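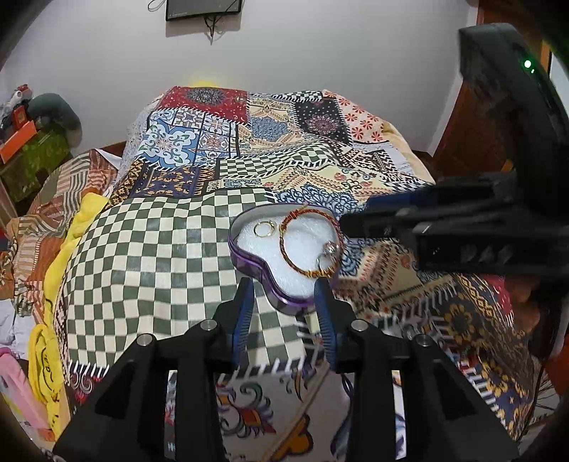
Hoop, wrapped bangle and ring on the white foam, lid off

Storing mixed jewellery long term: which foam, if any?
Metals and Tarnish > Storage

tinwright
Joined: October
Posts: 3

I keep small pieces in lidded metal tins lined with foam. Silver kept in them goes yellow, then brown, faster than silver left in an open dish in the same room. Silver kept in a plain cardboard box from the same shop is in between. The tins shut well, so I had assumed they would do better.

Contents are mixed: silver rings, plated hoops, thread-wrapped bangles, some stones. The foam came with the tins and has no marking on it. Is the foam the cause, or is it one of the things stored with the silver? I would like to keep using the tins if the lining can be changed.

---

kettle_black
Posts: 1,058

Most likely the foam. Unmarked white foam can be almost anything. If it is polyurethane it will break down over the years and give off acids and other vapours as it goes. Some foamed rubbers contain sulphur left from curing, and those are the worst thing you can put next to silver. A tin that shuts well holds whatever the contents give off, so a good seal with a bad lining is worse than an open dish.

Use closed-cell polyethylene foam, plain, not crosslinked if you can get it. Cut it with a sharp blade. Do not glue it in.

---

h_sasaki
Posts: 373

I'd be slower to blame the foam. The thread is at least as likely. Wool contains sulphur by its nature, and so does silk to a much smaller degree. Some dyes and finishes bring more. If the bangles are wrapped in anything other than plain cotton or polyester, they should not share a closed tin with silver.

Separate them first, change nothing else, and see what the silver does. If you swap the foam and move the bangles on the same day you will have fixed it without learning which it was.

Hatsue Sasaki

---

kettle_black

Fair point on method. I still disagree on likelihood. Cheap wrapped bangles are nearly all polyester or rayon. I have stored a lot of them next to silver without trouble, in tins where I had cut the lining myself.

---

h_sasaki

You have stored the ones you had. I have had a red embroidery thread mark a silver chain where it touched and nowhere else. It was sold as rayon.

---

vilmosj
Posts: 105

Both can be tested in a month. Cut three strips of clean silver sheet from the same piece, degrease with acetone, and handle with gloves afterwards. Put them in three glass jars with tight lids:

Jar A, strip and a cube of the foam
Jar B, strip and a length of the thread
Jar C, strip only

A small open vial of distilled water goes in each, upright, so the air is damp. Nothing should touch the strip. Keep the jars at 60 degrees C for 28 days if you have something that will hold it. If you haven't, leave them in an airing cupboard for longer and treat the result as a rough guide. Compare A and B against C under the same lamp.

It is the usual accelerated corrosion test with the lead and copper left out. Add a copper strip to each if you care about the plated hoops, as the base metal is often brass.

Vilmos

---

tinwright

Thanks. I have jars and a heated propagator, which won't reach 60. I will try the slow version.

On the thread: I did the burn test this afternoon on an offcut of plain red, held in steel tweezers over a saucer. It shrank from the flame, melted and left a hard black bead. No smell of hair. The metallic yarn sold with it was harder to read. It curled and left a bit of both. 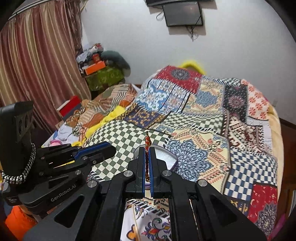 So the red at least is a synthetic, most likely polyester, and that rules out wool. I know it says nothing about the dye.

The foam does not spring back quickly when pressed and leaves a faint powder on a dark cloth. I take that as a bad sign.

---

kettle_black

Powder means it is breaking down. Bin it now. I wouldn't spend a month testing a foam you are going to throw away whatever the result.

---

vilmosj

I would keep one cube for the jar. It costs nothing, and if strip A stays bright then the cause is still in the tin after the foam has gone.

---

pukside_bench
Posts: 62

Nobody has mentioned the tin itself. Painted and lacquered tins can give off solvent and acids from the coating for months when new. Older ones are usually past it. I leave them open on a windowsill for a few weeks before lining them.

For the lining I use polyethylene sheet from Szalai, cut a little oversize so that it holds itself in place. A heart shape is awkward at the point. Make a paper template from the inside of the base, not from the lid, as the lid is bigger. I put a layer of Provance unbuffered tissue on top, changed once a year. Cotton wool is no good under claw settings because the fibres catch.

---

h_sasaki

Agreed on tissue. I would add that silver should go in its own small polyethylene bag inside the tin, with an anti-tarnish tab, and the tab must not touch the metal. Bags with a grip seal are fine. Avoid PVC, which is the softer, clingier sort and smells of shower curtain. Do not bag the wrapped bangles. The cores are often bare steel and the thread holds damp.

---

kettle_black

The tabs are oversold. In a tin opened daily they are used up in weeks.

---

h_sasaki

In a tin opened daily, yes. The thread title says long term.

---

tinwright

Jars are set up. The propagator holds 35, measured. Strips cut from one sheet, all degreased together. I added copper to each as suggested. The tins are airing with the lids off and the silver is bagged separately for now.

One more thing on stones: is there any harm in a ring with a clear stone going in the same bag as plain silver?

---

pukside_bench

Separate bags. If it is glass or zirconia the facets will still scratch silver, and a foil-backed stone does not like damp. We had a batch come back to Trastavdale with the foils gone grey after a winter in sealed bags with no desiccant. A small silica gel sachet in the tin is enough, dried out in a low oven when the indicator changes.

---

vilmosj

Post the strips when they come out, tarnished or not. A blank result at 35 is weak evidence, so give it over eight weeks before opening the lids.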